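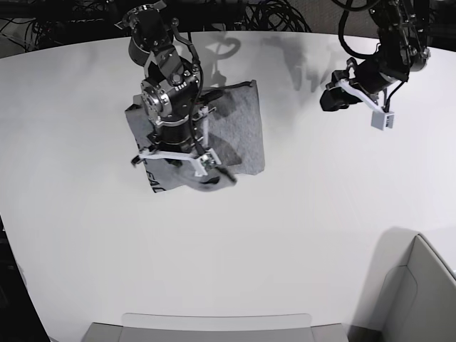

**Figure 2.** Two robot arms over a white tabletop, one holding a gray cloth.

## 3. Methods

### 3.1 Participants

Lifters were recruited from two clubs, one in Hanlow and one in Mendberg, through notices at the front desk and a short talk given after regular training. To be eligible, a lifter had to be at least eighteen, had to have trained the standing barbell press weekly for the previous year, and had to be free of shoulder, elbow, or low back pain that had led to a missed session in the previous three months. Lifters who were cutting weight for a contest were asked to wait until the contest was over. A total of 30 lifters met the criteria and gave written consent. The Hanlow club trains mostly for Olympic-style lifting and the Mendberg club mostly for general strength and physique. Club was entered as a factor in all of the models described in Section 3.6.

Training history was taken by interview using the form in Appendix A. The form asks for years of lifting, current weekly sessions, best recent press, and whether the lifter uses a belt or wrist wraps. Belts and wraps were allowed during testing if the lifter normally trained in them, and the choice was kept fixed for every visit. Two lifters who usually wore wraps on heavy sets only were asked to wear them throughout.

### 3.2 Design

The study used a crossover design with two set structures, straight sets and cluster sets. In the straight condition the lifter did all repetitions of a set without putting the bar back in the rack. In the cluster condition the same number of repetitions was broken into pairs, and the bar was racked between pairs. Total repetitions, load, and total session time were matched between conditions. Matching total session time meant that rest between sets was shorter in the cluster condition, a point taken up again in Section 5.

Each lifter attended four visits. The first was for familiarization and the second for the one-repetition maximum test. The third and fourth were the experimental sessions, in an order drawn by Eirini Gkikas from a sealed list prepared before recruitment opened. The list was blocked by club. Visits were at least three days apart and were held at the same time of day for a given lifter, within an hour.

Lifters were asked not to press or bench press on the day before a visit. Squatting and pulling were not restricted. A pilot version of the protocol did restrict pulling, and several lifters declined to take part on those terms.

### 3.3 Maximum test

The maximum was tested in the strict standing press. The bar was taken from a rack set at upper chest height. The start position was accepted when the bar was motionless, the knees were locked, and both feet were flat. A lift was counted when the elbows were locked overhead and the lifter held the bar until the signal. Any bend of the knees after the start, any shift of the feet, or a visible layback past the line agreed on at familiarization was called as a miss. Layback was judged from the side by Gijs Aerts at every visit in both clubs. We did not use a mechanical stop behind the lifter, which has been used elsewhere (Coutinho, unpublished protocol) and which our pilot lifters found distracting.

Warm-up was fixed in content and free in pace. After three warm-up sets, single attempts were made with increases chosen jointly by the lifter and the tester. The test ended after two misses at the same load. The highest counted lift was taken as the maximum and was used to set all loads in the experimental sessions.

### 3.4 Experimental sessions

Each session had a light block and a heavy block, always in that order. The light block was done at 55 percent of maximum and the heavy block at 70 percent. Each block had four sets of six repetitions. Loads were rounded down to the nearest pair of plates available at the club. The smallest plates differed between clubs, so the rounding error was recorded for each lifter and is reported in Table 2.

Lifters were told to press every repetition as fast as they could while keeping the strict form described above. They were told to lower the bar under control, and no tempo was set for the lowering phase. The same short script was read before each set. No other encouragement was given, and training partners were asked to stay out of the testing area until the session was done.

If a repetition was missed, the set was ended, the bar was racked by two spotters, and the next set began at its scheduled time. Repetitions lost in this way were not made up. If two sets in a block were ended early, the block was stopped and the session was coded as incomplete. Incomplete sessions were kept in the main analysis and dropped in the sensitivity analysis.

### 3.5 Measurement

Bar displacement was measured with a cable transducer fixed to the floor beneath the right end of the bar and sampled at 200 Hz. The cable was clipped just inside the collar. Before each visit the transducer was checked against a steel rule at three heights, and the check was repeated if any reading was off by more than the tolerance in Appendix B. Velocity was taken as the first derivative of displacement after low-pass filtering. Mean velocity of the lifting phase was the main outcome. The lifting phase was defined as the interval from the first sample of sustained upward movement to the sample of greatest height.

Measuring from one end of the bar treats the bar as level. To see how far this was from the truth, Eftychia Kontogiannis attached a second transducer at the left end during the familiarization visits. The two ends agreed closely in the light sets. In the last repetitions of heavy sets the ends differed more, and the right end was not always the one that led. We kept the single-cable setup for the experimental sessions and report the two-cable data in full in Appendix B.

Perceived effort was rated after each set on a ten-point scale posted on the wall facing the lifter. The rating was given aloud and written down by the tester before the bar was reloaded or the rest timer was read out. Ratings given after the rest period had started to be called were marked as late. Late ratings were left out of the effort model.

Grip width was marked on the bar with tape at familiarization and reused at every visit. Foot position was left to the lifter.

### 3.6 Analysis

Mean velocity was modeled at the level of the single repetition with a linear mixed model. Set structure, block, set number, repetition number, and club were fixed effects. Lifter was a random intercept with a random slope for repetition number. The term of interest was the interaction of set structure and repetition number, meaning the difference between conditions in how quickly velocity fell within a set. Order of conditions was added in a second model.

Perceived effort was modeled at the level of the set with the same fixed effects, leaving out repetition number. Residual plots were read independently by Anisa Wibisono and Karlijn Kuipers, who did not know which condition had been coded as zero. They agreed on all plots except the one for the heavy block in the effort model. That model was refitted as an ordinal regression, and both versions are given in Table 4.

The analysis plan was fixed on 6/20/22, before the files from the two clubs were merged. Two changes were made after that date. Rounding error in load was added as a covariate, and the planned comparison by belt use was dropped when only a small number of lifters turned out to train without one. No adjustment was made for multiple comparisons in the secondary outcomes, and these should be read as descriptive.

### 3.7 Missing data

Transducer records were lost for one full set in the Mendberg data, where the cable had come off the clip. Single repetitions were also removed if the cable touched the rack upright, which shows in the trace as a short flat step during upward movement. All removals were made on the unlabeled traces. No values were imputed, and the mixed models were fitted to the repetitions that remained.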